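Unit 3: Small containers and the clear table

The Wenton handout claims a clear surface makes any sorting job faster. I have my doubts. It cites 37 households and never says what they were sorting.

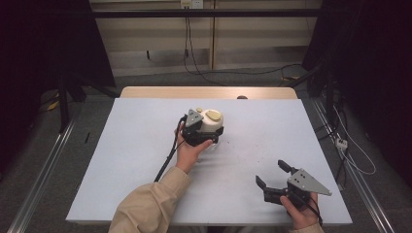
Nesrin Değirmenci
Course tutor, Household Methods

One small white container with a yellow cap, lying on its side, and plenty of pale tabletop to spare. Fine for a single item. Try it with a full bathroom shelf before you believe the claim.

For Sunday: clear a table, sort 2 shelves, and write down the time spent clearing. Wenton leaves that part out.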